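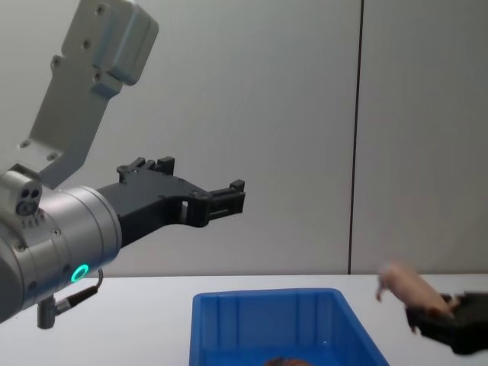
Hello everyone, and thanks for all the kind replies about the toy swap at the Lirnville hall in July. I've read every one of them (some of them twice, with a cup of tea) and I'm so pleased people want to do it again! On the question of sorting, I'd still go with open plastic bins like the blue one, low enough that the little ones can see in, and small things like the pink pig can go in there with the other farm animals.

Somebody wrote earlier:

> Could we please have the colours sorted out before the doors open?
> Last time we took in 359 toys and the puzzles ended up all over
> the place. Also, is Chidiac Street still the best spot to park?

Yes to the first, and I'm happy to come in at eight to get it started. My thought is blue for animals and figures, green for vehicles, and puzzles on their own table with a rubber band round each box. As for parking, Chidiac Street is fine until noon, but please leave the neighbours' driveways clear, they've been very patient with us.

We have 19 families down so far and there's room for plenty more. If you've got a favourite slice recipe, bring that along too, the kettle will be on.

Warmly,
your swap organiser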